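Opinion > Home Life > Objects

In defense of the wooden thing with no job

By Ketsara Klinhom

28 comments | 459 shares

My brother-in-law asked what it was for. He was holding it at the time, with the look people get when handed somebody else's baby. I said it was a piece of wood, round at the edges, and that I liked it. He put it down and asked what it was for.

I blame the kitchen stores. Walk into one and every slab of timber has been assigned a career: cheese, bread, charcuterie (a word I could happily go without hearing until September). Buy a board and you also get oil, a brush, and a leaflet on how to apply the one with the other. I owned such a board for years. I was scared of it.

A thick chunk of brown wood with a groove curving across it asks for none of this. It's scratched already, so you can relax. You run a thumb along the groove while the kettle takes its time. Guests pick it up and stop talking about their mortgages, at least until they get to the little pin, and then they want to know what that's for too.

I have no idea, and I've stopped making things up.
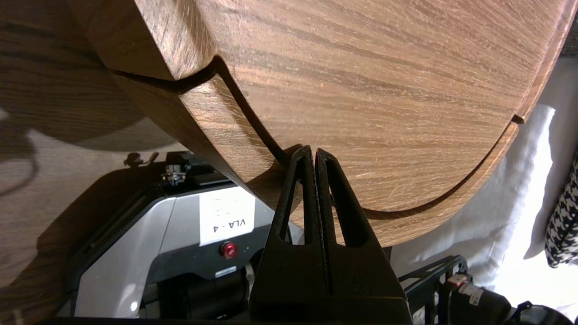
Streaks, scratches, a long groove and one small brass-colored pin.

Comments

Seul-gi Yeom: My husband would put a hot pan on it within the hour.

Nam-gil Yeon: I'm with the brother-in-law. What is it for?

Mi-kyung Yook: Oil your board, Ketsara. It takes two minutes.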